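Sortieren, bis der Tisch leer ist

Myfanwy Hughes verkauft Ordnung, und sie verkauft sie nicht billig. 700 Euro kostet ihr Kurs bei Pondalier, dafür bekommt man 2 Tage lang beigebracht, wie man Kleinteile sortiert. Ich bin mit Zweifeln hingefahren und habe die meisten wieder mitgenommen.

"Die Leute kaufen zuerst Kisten", sagt sie. "Dann haben sie Kisten." Ihr eigenes Verfahren kommt mit wenig aus: Packpapier auf den Tisch, Klebeband als Raster darüber, zwei Behälter an den hinteren Rand. Alles, was nicht im Behälter liegt, gehört in ein Feld oder weg vom Tisch. Ob es dafür einen Kurs braucht? Sie lacht. "Für das Klebeband nicht. Fürs Durchhalten schon." 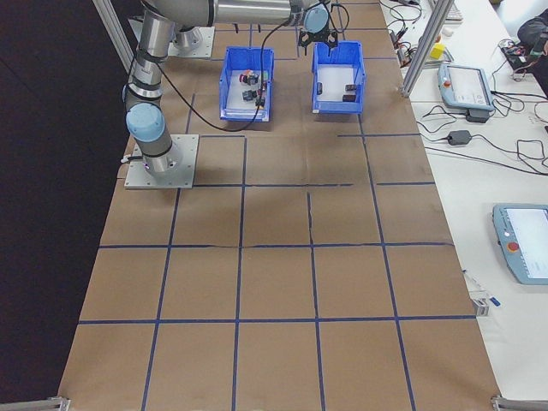
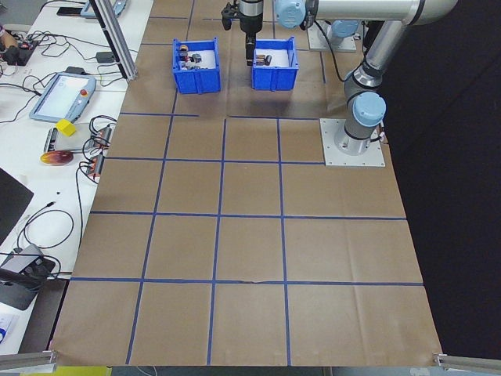
Das Durchhalten ist freilich der Punkt, an dem mir ihre Auskünfte zu dünn werden. 30 Betriebe habe sie beraten, darunter die Werkstatt Kemeys, und wie viele davon nach einem Jahr noch sortieren, weiß sie nicht. "Ich rufe da nicht an." Auch das Raster überzeugt mich nur halb. Die Felder auf dem braunen Papier sind leer, die kleinen Sachen liegen hinten in den beiden blauen Behältern, im linken alles Mögliche beieinander. Wozu dann die Linien? Hughes widerspricht: Die Felder seien zum Auslegen da, der Behälter sei Anfang und Ende. "Wer direkt von Kiste zu Kiste räumt, schaut nicht hin." Das mag stimmen - belegen kann sie es nicht.

Dass Papier knittert und Band schief klebt, stört sie nicht. Lackierte Linien, wie Drunarent sie anbietet, hält sie für Geldverschwendung. "Nach einer Woche wollen Sie die Felder größer haben. Und dann?" Da gebe ich ihr recht, zumal eine Rolle Papier weniger kostet als die Anfahrt.

Bleibt die Frage nach dem Preis. Hughes schaut auf ihre Hände. "25 Leute stehen auf der Warteliste", sagt sie dann. Eine Antwort war das nicht, und eine andere bekam ich an diesem Nachmittag auch nicht mehr.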